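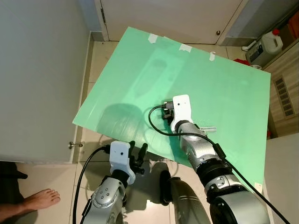
Analyn Galang asked after the first draft why the report measured impact noise at all, given that most complaints in shared housing concern voices and music. The reply is that airborne sound between the flats in Edar House had already been surveyed by last year's group, and their results were within the limits the building was designed to. Footsteps and dropped objects had not been measured.

1. Aim

The project compared how much impact noise passes through a hard floor when different thin coverings are laid on it. The coverings had to be cheap, removable and suitable for a tenant who may not glue or screw anything down.

2. Method

Tests were carried out in a second-floor flat with ceramic tile on a concrete slab. The room below was used as the receiving room. A steel ball with a mass of 68 g was dropped from a fixed height through a guide tube, and the peak level was recorded by a sound level meter on a tripod in the room below. Each covering was tested at 7 positions. The bare floor was tested first and again at the end as a check on drift.

The coverings were rigid plastic sheet, cork underlay, felt-backed carpet tile and a foam exercise mat. Measurements were taken in December, after 9 p.m., when traffic on Price Street was lightest. In all, 1683 drops were recorded, of which 345 were rejected because the background level was too high or the ball struck the guide tube.

3. Results

The foam mat gave the largest reduction, followed by the carpet tile and then the cork. The rigid sheet gave almost no reduction. At two positions it was slightly louder than bare tile, probably because the sheet did not lie flat there and struck the floor when hit. Taping one edge did not remove the effect.

The order of the soft coverings was the same at every position. The spread within each set was widest for the cork, and the cause was not found.

4. Limitations

A small steel ball is a poor substitute for a footstep, which is softer and has more energy at low frequencies. A standard tapping machine was requested from the Indero laboratory but was not available before the deadline. Only one floor was tested. The results should not be applied to timber joists.

5. Further work

Dirk Vandenberghe has suggested repeating the series with a sandbag in place of the ball. The drop rig and the spreadsheet have been left in the Prerkira store room for the next group. The meter is due for calibration before it is used again.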